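Prendley Soap Club News

8th March
By Josphat Magesa

The spring order is in and most of it has been sorted. We bought 41 bars of the Furnau oatmeal soap this time, after running short in October, and one case of the Pakeck bath salts in the plain and lavender versions. If you put your name down for either, you can pick up at the next meeting. Bring your own bag.

A few members asked how the new Nzioka body butter compares with the old one. I used a jar of each over the winter. The new one is softer and melts faster on the hands, but it takes longer to sink in, so I would put it on at night. The scent is lighter, mostly vanilla with a little orange. The old version had more cocoa and stayed on my sleeves all day. If your skin gets very dry, I think the old one did a better job on elbows and heels. We still have a few jars of it at the old price.
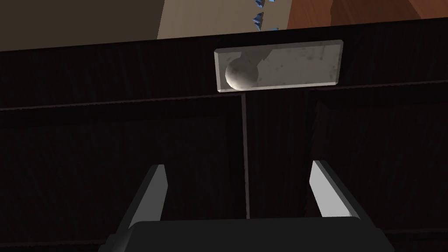
The Furnau bars last longer if you let them dry between uses. Mine went soft in a week when I left it in a flat dish. On a slatted rack it lasted most of a month with two people using it. You can also cut a bar in half and keep the other half wrapped in paper until you need it.

On the bath salts, the label says a full cup per bath. I found that half a cup was plenty in a standard tub. The lavender is strong when you first open the bag and calms down after a few days. Rinse the tub afterward, as the salts leave a film.

Our melt-and-pour session is still open for sign-ups. We will make one plain glycerin batch and one with ground oats. Each person takes home a 300 gram block, cut or whole. Molds are provided, but if you have a silicone loaf pan you like, bring it. Please leave essential oils at home this time. Two people had headaches after the last session and we are keeping it unscented.

Swap table rules are the same as before: sealed items only, nothing past its date, and no open mascara.

Comments

Dee R.
Is the old body butter the one in the green jar or the white? I want to make sure I get the right one.

Josphat Magesa
White jar, green lid. The new one is all white.

kmarsh
Half a cup worked for me too. I do a foot soak with two spoonfuls and one bag has lasted since fall.

Lorna
Can I bring my daughter to the melt-and-pour? She is 12.

Josphat Magesa
Yes, just add her name to the sheet so we have enough base.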